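4. What people do with see-through bags

I should say up front that this section is the one I had the most fun writing, and also the one where my notes are the messiest. The rest of the paper deals with closed storage (drawers, lidded bins, the dreaded hall closet), where you can't see a thing until you open it. Clear bags are a different animal. You can see what's in them from across the room, and I went in assuming that this would make people tidier. It made them tidier in some ways and much sloppier in others, and I want to take those one at a time.

4.1 The bags and the stuff

We used three kinds of soft clear bag, which I'll call by the names on our order sheet: the Brimex, the Cakier and the Lambrakis. The Brimex is a floppy pouch with a zipper. The Cakier is a drawstring sack, and everybody hated it, so I've kept it out of most of what follows. The Lambrakis is the boxy one, with fabric binding sewn along the edges and an open top. All of them fold flat when they're empty, and all of them refuse to stay flat, which matters more than I expected when we were setting up the tables.

The things to be packed came out of a single box of small sports and play items - shuttlecocks, table tennis balls, jump ropes, wristbands, a few beanbags that had seen better days. I picked them for a boring reason: they're light, they're cheap, and almost everyone has had some version of that box in a garage. I also wanted shapes that don't stack. If you hand people a pile of books and a bag you learn about books. A ball or a shuttlecock has no obvious right way up inside a bag, so whatever order a person comes up with is their own.

Each of our 40 participants did the job twice, once with the bags on their side of the table and once with the bags on the far side. Afterward we sat down with them and just talked for a while. Musyoka Kinyua did most of the talking, being a lot better at it than I am, and I coded the conversations later using the Hirnus scheme from Section 3. I've gone back over my codes once since then, and changed a handful of them, mostly cases where I'd marked somebody as "annoyed" when they were obviously joking.

4.2 Keeping the mouth open

The first thing a soft bag asks of you is that you keep it open, and this took up far more of people's attention than the actual sorting. A cardboard box just sits there. A soft bag slumps, or folds in on whatever you put in it last, or stands up nicely until you look away. People had all sorts of answers to this. Some rolled the rim down like a sock. Some put the heaviest thing in first (usually a beanbag) to give the bag a foot to stand on, and that worked well enough that I've started doing it with my own grocery bags. A few gave up on standing the bag at all and laid it on its side, then slid things in like mail.

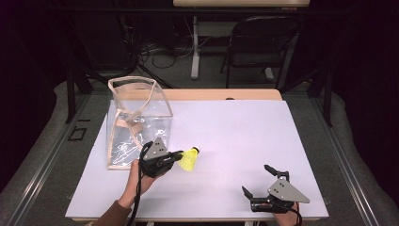
Binding turned out to be a bigger deal in the interviews than I'd planned for. I had written exactly one question about it, and people kept bringing it up on their own, long before we got there. They talked about it as the part that tells you where the bag is. Clear plastic on a pale table is hard to read: in Figure 1 the white board shows right through the walls of the bag, between the creases and reflections, and it's the beige edging that lets you pick out the rim and the corners. The same bag also shows how far an edging can go toward keeping a shape, and where it quits, with the body opened into something like a box while the top sags over to the left. Several people described that exact kind of lean to me with their hands, tipping one palm over sideways. One called it "the bag falling asleep," and I'm afraid the phrase went straight into our coding sheet.

Figure 1. A clear bag with beige fabric binding, open on a white board, with a yellow shuttlecock held just to the right of it.

What I take from this is that an edge does two jobs in a soft bag. It holds the opening up, at least partly, and it gives your eye something to aim for. The zippered pouches only did the second job, and not very well. When I asked people which bag they would take home, 23 of them picked the boxy one, and the reasons they gave were nearly all about the rim. Hardly anybody mentioned how much it holds, even though that's what I would have put on the label if I were selling the thing!

4.3 Awkward shapes

Shuttlecocks deserve a paragraph of their own. They weigh next to nothing and they take up a silly amount of room, because the skirt flares and you don't want to crush it. Anyone who played badminton as a kid knows the tube they come in, where each one nests into the next, and a good many of our participants tried to rebuild that tube inside the bag. It goes fine for two or three. Then the stack leans over, the bag leans with it, and the person either starts again or drops the rest in loose and moves on.

I found the talk about direction really interesting. Ask someone which end of a shuttlecock is the top and you get a strong opinion and very little agreement. The badminton players tended to say the cork is the front and the skirt is the back, so top and bottom don't come into it. Other people went by what would stand up on a table. And a third bunch went by what they'd want to grab later, which for most of them was the cork end, so they wanted it facing the mouth of the bag. That last idea is a lovely bit of planning, and it fell apart in soft bags almost every time, as the contents shifted whenever the bag got picked up.

Jump ropes were the opposite problem. People coiled them with real care, put them in, and watched the coil come undone against the plastic. In an opaque bag I suspect they'd never have known or minded. With the clear ones they could see it happening, and I have it in my notes again and again that they reached back in to fix it. I'd call this the window effect if somebody hadn't surely used the name already. Being able to see the contents makes you feel responsible for how they look, and a bag that's perfectly useful starts to feel unfinished.

4.4 Where sloppiness creeps in

So that's the tidy side. The sloppy side is that people labeled almost nothing. We left a sheet of 100 blank stickers and a marker at every station, and with the drawers and bins (Section 3) the stickers got used up happily. With the clear bags most of the sheets came back untouched. Fair enough, you might say, the bag is its own label. But when we asked people to come back in February and find one particular thing, they had trouble in just the places a label would've helped, such as telling a bag of good shuttlecocks from a bag of worn ones. From the outside those two bags look the same.

People also mixed more. A bin tended to get one kind of thing. A clear bag got one main kind and then a few strays, and the explanation was always some version of "well, I can see it's in there." One woman had a single wristband in with the table tennis balls and defended it for several minutes. I don't think she was wrong, either. She found it in February faster than anyone found anything in the drawers.

4.5 A few cautions

I don't want to lean too hard on any of this. We used small, light, unbreakable things, and I'd expect the whole picture to change with tools or kitchen stuff. All the tables were pale, too, and I've wondered since whether the binding would have mattered as much on a dark one, where the plastic catches the light differently. We tried a dark cloth on one table near the end but only a few people got to use it, so I've left those sessions out of the counts. The interviews came to some 600 pages once they were typed up, and I've only pulled out what bears on bags here. The parts about attics and in-laws will have to wait for another paper.

The next section goes back to the bins and asks whether a clear lid gets you the same habits as a clear wall.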